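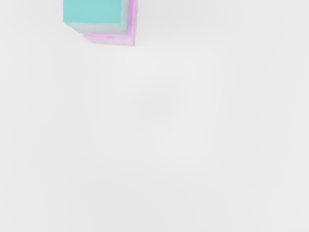
*Teal on light gray.*

# About Ninotside

Ninotside is a small language school for adults. We teach Italian and English, in groups of no more than eight persons, and we do it in the old post office building on Amato Street, on the first floor above the bicycle shop. If you come by bus, the stop is called Mostlow and it is in front of our door.

The school was started by Noemi Piras and Arturo Longo. Noemi came to this city to work in a hotel kitchen, and in the evening she gave Italian lessons to the daughter of her landlord. Then came the aunt of the daughter, then two colleagues of the aunt, and after one winter the kitchen table was too short. Arturo was at that time a teacher in a very large school where he had 35 students in one room and did not learn their names before Christmas. They rented one room together. Today we have four rooms and a little library with 755 books, which every student can take home. Please bring them back, also the cookbooks.

## How we teach

In the first lesson you speak. It can be only your name and what you ate for breakfast, but you will say it in the new language and the others will listen to you. Grammar comes in the second week, when you already have some sentences of your own to repair.

We do not follow one single textbook. Noemi has written her own course for beginners, called Savitz, after the street where she had her first apartment. It has 98 short lessons. Each one begins with a small dialogue between neighbors: a package that was delivered to the wrong door, a noise at night, a key that is lost. Some students have told us that they want to know what happens with Mrs. Gatti and the piano. For this you must arrive to lesson 60.

For the higher levels, Arturo uses newspapers, songs and radio programs. He corrects all written homework by hand with a green pencil, and he gives it back at the next lesson.

## Who studies with us

Our students are nurses, retired people, drivers, young parents and a few people who married into an Italian family and would like to understand the conversation at lunch. Most of them work during the day, so most of our groups meet at 6:30 in the evening. There is one morning group for people who work at night.

Since the opening, 877 students have finished at least one full course. Many stayed for a second, and some of them now come only to the conversation evening, which is free for all present and past students. It takes place every Monday in the library. Somebody usually brings a cake.

## What we do not offer

We are often asked for courses for children, and we do not have them. Neither of us is trained for this and the stairs are steep. We also do not prepare for official exams, although we will gladly look at your practice papers together with you if you are already in a course.

## Come and visit

You can sit in on one lesson before you decide. It costs nothing and you do not need to sign any paper. Write to us or ring the bell in the afternoon, when one of us is always in the office. New beginner groups start in September and in February.

*Noemi and Arturo*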